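How a Town Decides to Buy a Robot
A Guide for Young Readers, Grades 4 to 6
Published by the Jernville Office of Public Purchasing

Every year the town of Jernville buys thousands of things. It buys road salt, library books, soccer nets, light bulbs, and paper. Most of these are easy to choose. A light bulb has one job, and the people who buy it know how long it should last.

Now and then a town office asks for something much bigger and harder to choose. Last August, the Jernville Equipment Library asked for a robot.

The Equipment Library lends tools, lamps, projectors, and computers to schools and clubs. When these things come back, their cables come back with them. The cables must be sorted, put into cardboard boxes, and set on a shelf for the next borrower. Workers at the library wished to know whether a robot could help with the boxes.

This guide explains what happens between the day someone asks for a machine and the day the town says yes or no. Words in the list at the end may be new to you.

Step One: Say What the Job Is

A request for equipment begins with a description of the job. It does not begin with the name of a machine.

This may seem backward. Suppose, however, that you asked your family for a bicycle. Someone would probably ask where you plan to ride it. A bicycle for a dirt trail is different from a bicycle for a paved street. If you chose the bicycle first, you might end up with the wrong one.

The Equipment Library wrote its job this way: "Take a cable from a full box. Place the cable in an empty box. Do the same with the next box." Those are three short sentences, and it took the library two meetings to agree on them. One early version said "tidy the cables," and the purchasing office sent it back. A person knows what tidy means. A machine has to be given something more exact.

Step Two: Count How Often the Job Is Done

The next question is how much work there is. The library checked its records and found that 3,382 cables had been returned in one year. The year before, the number was 3,659.

Numbers like these help a town avoid two mistakes. One is buying a large machine for a small job. The other is buying a small machine that is worn out by the following summer. The numbers also showed that returns had gone down by 277, so the purchasing office asked the library why. The library answered that some schools had bought cables of their own. The office wrote this down. A job that is shrinking may not need a new machine at all.

Step Three: List Every Cost

When you see a price tag in a store, you may think that it shows what the thing costs. For large equipment, the price tag is only the first part.

Think about a pet. The cost of bringing home a dog is one amount. After that there is food, a leash, visits to the animal doctor, and someone to look after the dog when the family is away. A robot has costs of this kind too. The purchasing office puts them into a list that looks like this:

The machine itself
Delivery and setting up
The table or stand it works at
Hands, which makers often call grippers, and spare parts for them
Electricity
Lessons for the people who will work beside it
Repairs
Taking it away when it is too old to use

The hands deserve special mention. Many robot arms can be fitted with more than one kind of hand. Some have two fingers that open and close. Others have several fingers with joints, more like your own. A hand with more joints can often hold things in more ways, but it also has more parts that can break. A buyer must decide which matters more for the job.

Lessons are the cost that people forget most often. If a town buys a machine and no one learns to run it, the machine will sit in a corner under a sheet. Jernville has done this once, with a sign-painting machine, and would prefer not to do it again.

Step Four: Ask More Than One Seller

Towns spend money that belongs to everybody who lives there. For this reason, Jernville has a rule that at least two sellers must be asked for a price. Each seller receives the same description of the job and the same list of questions. The sellers write back with an offer, called a bid.

For the cable job, bids came from Zultby and from Zeleck. The Zultby offer cost less to buy, but the spare parts had to be ordered from far away. The Zeleck offer cost more and included 63 hours of lessons. A third firm, Hamdy, did not wish to sell a robot. It offered to rent one by the month.

Renting can be a good choice when a buyer is unsure. It can also cost more in the end if the machine is kept for many years. You may have seen the same thing with musical instruments. A family may rent a violin for a beginner and buy one later, when it is clear that the playing will continue.

Step Five: Watch the Work

No one should buy expensive equipment from a booklet alone. Before the town decides, it looks closely at the kind of work it is paying for.

The cable job is harder than it sounds. Cables bend. They slide over one another and make loops, and the loops catch. When you pull one cable out of a pile, you use your eyes and your fingers together, and you change your grip many times without thinking about it. A cardboard box is tricky as well. It is light, so it may slide if it is bumped, and its lid and flaps can get in the way of a hand.

Cables and open boxes on a green-covered table:

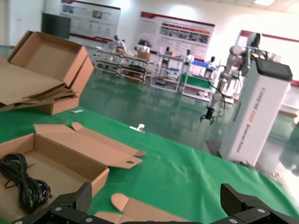
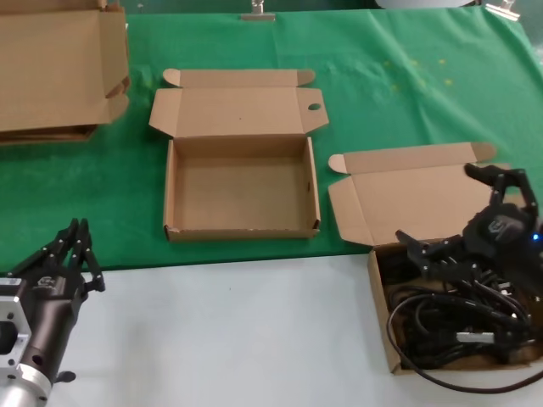
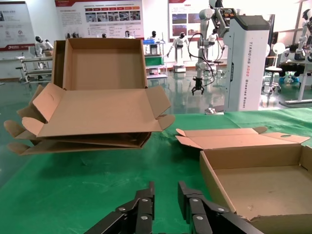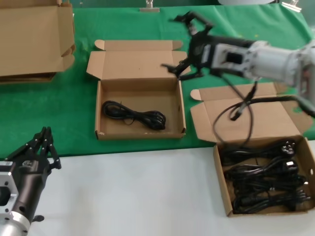 When buyers watch a machine, they carry a list of questions, and they write down the answers while they are watching. Memory is not good enough. If you look at several machines, you will soon mix them up.

These are some of the questions on the Jernville list:

How many times did it try before it picked up the cable?
Did it ever pick up two cables when it was meant to take one?
Did the box move?
Who put the boxes in place at the start, and who will do that at our library?
How long did one cable take from start to finish?
What did the people nearby have to do to help?

The fourth question is worth a second look. A machine may do one part of a job very well while a person does the parts before and after it. This is quite normal. It does mean that the person's time must be counted in the plan. If a worker spends an hour setting out boxes so that a robot can work for an hour, the town should know about it before it pays.

It is also fair to ask the seller to try something that was not planned. A buyer might bring a longer cable, or turn a box the other way around. A good seller will not mind.

Step Six: Compare and Set a Budget

A budget is a plan for money. It says how much there is, what it will be spent on, and when.

The Equipment Library was given a budget of $1,000 for the first stage. That is not enough to buy a robot, and it was never meant to be. It pays for travel to watch machines at work, for sample boxes and cables, and for a few hours of advice. Towns often spend a small amount to learn before they spend a large amount to buy.

After the first stage, the purchasing office makes a chart. Each offer gets one row. Each cost gets one column, and the costs are added up for five years, not only for the first. Then a row is added for doing nothing. In this row, the library goes on sorting cables by hand, as it does now. People have to be paid for that work, so doing nothing has a cost as well, and it belongs on the chart with the others.

Some things are hard to put into a chart. Will the workers like working beside the machine? Will they have more time to help visitors? Is the machine too loud for a building where people read? The office writes these questions underneath – in words, because they do not fit into numbers – and the people who decide must read them too.

Step Seven: Decide, and Say Why

The decision is made at a public meeting. Anyone may attend, including children. Whatever is decided, the reasons are written down and kept, so that people in later years can find out why the town bought what it bought.

The Jernville meeting on the cable job will be held on Wed 14 December in the Town Hall. There are four choices: buy from Zultby, buy from Zeleck, rent from Hamdy, or wait. Waiting is a real choice. Prices may change, and machines may improve. On the other hand, cables will keep coming back to the library the whole time.

Try It Yourself

Choose a job that is done often in your classroom, such as sharpening pencils or putting away chairs. Do not choose a machine yet.

Write the job in three short sentences. Ask a classmate to do exactly what the sentences say and nothing more. If something goes wrong, change the sentences and try again.

For one week, count how often the job is done. Then list everything that a machine for this job might cost, including the things that come after the price tag. Add a row for doing nothing.

Show your chart to the class and ask which choice they would make. Classes in Jernville may send their charts to the purchasing office, which will display them in the lobby during the meeting.

Words to Know

Bid: an offer from a seller that tells the price and what is included.
Budget: a plan for how money will be spent.
Equipment: tools and machines needed for a job.
Gripper: the part at the end of a robot arm that takes hold of things.
Purchasing: the work of buying things for a town, a school, or a company.
Rent: to pay for using something that belongs to someone else.
Spare part: a piece kept ready to replace one that wears out or breaks.

Teachers may copy this guide for use in class. Printed copies are available at the front desk of the Equipment Library.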